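Search this site Search
Menu items matching your search
Posted March, by Savita Pathak

About Povon Tool Share

We lend tools. Hand tools mostly, gloves, bits of hardware, the odd thing that doesn't fit a category. Povon started in Archana Vashisht's garage in Ballarat, when she got sick of buying a whole new set of spanners for one job and then tripping over them for the next five years. Now we have a proper workshop with a roller door and decent lighting, plus a kettle that takes forever.

150 members at last look. Most are locals doing up a house or keeping an old ute going. A few are small businesses like Gelex, who do fencing and borrow from us when theirs are all out on site. You're welcome whichever you are.

How it works. You join, you pick what you need from the list, we put it in a bin for you. Bring it back in 7 days. Need longer? Ring up, it's usually fine unless somebody's waiting on it.

The bins are the bit people ask about so I'll go on about them a little. Every loan goes out and comes back in a grey bin. Small stuff gets wrapped so it doesn't rattle around and chip. Gloves go in with the tools, not in a seperate bag, we tried the bag and everyone left it in the car. When a bin comes back Lâm Nông empties it, wipes things down, oils whatever wants oiling and checks it against the card. Missing bits get a polite text. Then a less polite one. 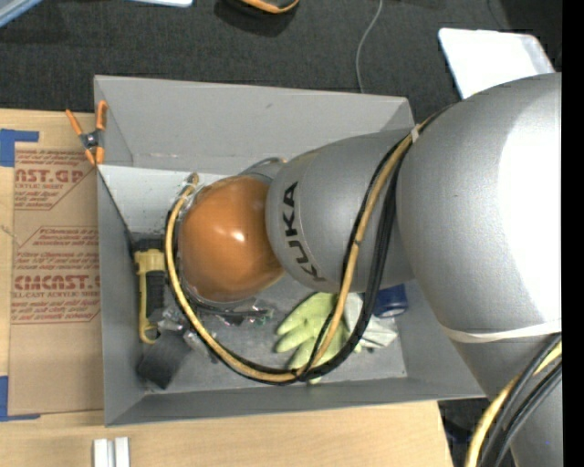 Tools, gloves and wrapped items in a grey bin, KUKA arm overhead.

Please don't scrub the bins out with anything harsh. Scuffs are fine. They're workshop bins, they get dragged over concrete and thrown in the back of utes. Grease is another matter, wipe that off before you bring it back or the next person's gloves cop it.

Who's who. Archana runs the place and does the buying. Lâm is returns and repairs, also sharpening, chisels and secateurs only. Bimla Kaushik looks after memberships and is the one who'll answer the phone before lunch. I do this page, the tool list and the wrapping, badly at first but I've improved. Shanti Upadhyay teaches our beginner sessions, 2 hours, 2 people at a bench, all gear supplied. Covers measuring, cutting, fixing things to walls so they stay there. Books out early so get in quick.

Donations. Yes please to hand tools in working order, rust is OK if it's only on the surface. Unused work gloves, any size, we never have enough smalls. No to paint tins, half tubes of silicone, anything with a frayed cord. If you've cleared out Dad's shed and dont know what half of it is, bring the lot and Lâm will sort through it with you over a cuppa.

Parking's round the back off the lane. Mind the bins by the door if we've got a stack going out. Membership forms are at the counter, or ask Bimla to post you one.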